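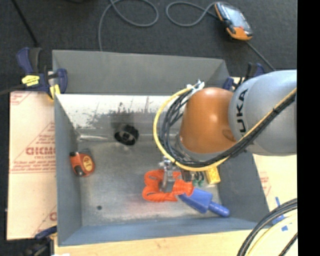 Honach, 6/6/25

Vindari Tidy-Up Cell
Mixed-bin picking for the shop, the garage and the junk drawer you keep meaning to deal with

Item no. 3953
Sold and serviced by Drultesen

Every workshop has one bin where things go when no one feels like walking to the right shelf. A tape measure, a hank of orange cord, a blue scoop, something round and black that must have come off something else. A person sorts that bin in a few minutes while thinking about lunch. A robot arm can sort it too, and the Vindari Tidy-Up Cell is the package we sell for the purpose. Please read the whole page before you call us, especially the part about cord.

What it does

The cell takes loose items out of one metal bin, one at a time, and puts each into a tray you have assigned. You teach it the items, you clamp the bin down, and it gets on with the job. It doesn't get bored and it doesn't hide the awkward pieces at the bottom for the next shift, although it may leave them there in plain sight and ask you for help.

What it does well

Blocks, boxes and anything with two flat sides facing each other. Tape measures, provided they haven't ended up wedged against a wall of the bin. Most hand tools with a proper handle. Wheels and rings go fine when they lie flat, and less fine when they lean on a slope, where the finger tends to nudge them a little farther off each time. There is a retry limit for this. We suggest leaving it on.

What it does less well

Cord. We get asked about cord more than anything else, usually by people who have just shown us a bin full of it. A bundle changes shape as soon as a finger goes into it, so the grip that was planned is seldom the grip you get. The cell will lift a tied bundle. It will also lift a loose bundle, along with whatever the bundle was lying on, and carry the lot to the cord tray with complete confidence. Tie your cord.

Thin sheet goods, single washers and anything see-through are outside what we support. So is laundry. We did try laundry.

Can it do my chores?

Some of one of them. If the chore is "empty this bin into those trays" and the bin holds things it has been taught, yes, and you can go and do something else nearby. If the chore is "clean up the garage," you will still be the one who decides what counts as garbage, carries the bin over, clamps it, and moves the bicycle. The home version people ask about each August, usually after a summer with the kids around, is not on our price list and we don't have a date for it.

On the shop floor the sums look better. A bin that fills up the same way every day with the same few kinds of thing is worth automating. A bin that surprises you is still cheaper to sort by hand — we would rather say so now than at the service visit.

What's in the package

Two-finger gripper with flat metal fingers
Sheet metal bin, open top
Bin clamps
Cable dress kit with ties
Teaching software, with 17 common shop items already loaded
Setup booklet

The arm itself is ordered separately. If you already own one, send us the model plate and we'll tell you whether the gripper fits.

Setup notes

Clamp the bin to the table. A bin that slides even a little will have you reteaching every pick before the coffee is cold. Use all the clamps we ship, including the one that's annoying to reach.

Leave slack in the cables at the wrist and run the arm through its full range by hand control before you tie anything down. Then tie it, and run it again.

Scratches on the bin floor are normal and don't affect the picks. A polished new bin can throw glare at the vision system, so a few months of wear does it good.

Options

Second bin with clamps, item no. 626
Grigaitė finger set, soft faced, for plastic parts and painted surfaces
Extra teaching pack, 11 further items, garden and garage

The Grigaitė fingers are kinder to finishes and slower on heavy tools. They make no difference to cord.

Ordering

Prices are by quote, and installation is quoted along with them. Send Drultesen a list of what is really in your bin, including the things you're embarrassed about. If we think a person with a free afternoon would serve you better, the quote will say that, and there's no charge for it.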